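How Robots Learn to Fold a Cloth

Folding a washcloth is easy for you. You did not learn it from a rule book. Somebody folded one in front of you, and then you tried. Researchers at the Rostulska lab wanted to find out if a robot could learn in the same way.

The older way to teach a robot is to write a program. A programmer tells each motor how far to turn and when to stop. This works well if the thing being picked up is hard and always in the same spot. Cloth is different. It bends, slides and bunches up, and it almost never lands in the same shape twice.

So the team used a method called learning from demonstration. A person holds a gripper, a tool that opens and closes like a robot's fingers, and does the job by hand. The whole job is recorded, from start to finish. One recording is called a demonstration. A computer program then studies many demonstrations and looks for patterns, such as where the gripper goes when a corner of the cloth is sticking up.

The project is called Marar. The researchers taught one robot with 10 demonstrations and a second robot with 91. Then each robot got 40 tries at folding a cloth it had not met before.

The first robot did badly. It often closed its gripper on air, or grabbed the middle of the cloth and dragged it. The second robot made a good fold in most of its tries. It still had trouble when the cloth was rolled up tight - there were very few rolled-up cloths in its lessons.

The team also learned that the lessons should not all be alike. If the cloth always starts in the same place, the robot only learns about that place. People giving demonstrations now move the cloth before every new one.
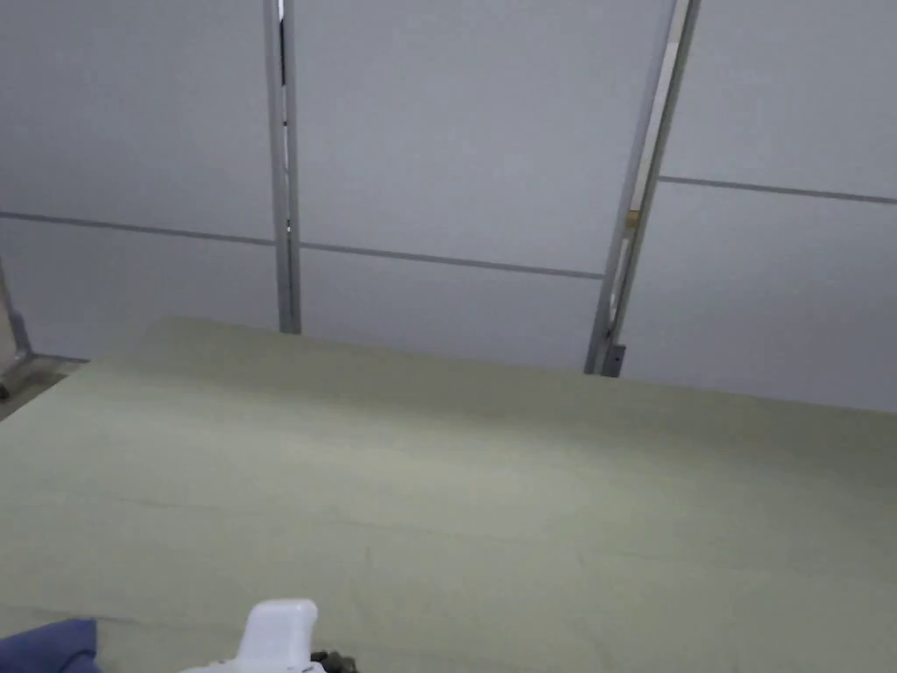
Lollent asked whether the robot gets bored doing the same thing over and over. It does not. A robot has no feelings about its work, but the people giving the demonstrations do get tired, and they take breaks.

In October the team will try towels, which are bigger and heavier. They want to know if a robot that can fold a small cloth needs fewer lessons to learn a large one.

Words to know
Gripper: the part of a robot that holds things.
Demonstration: one recording of a person doing a job.

Page updated 25/07/2018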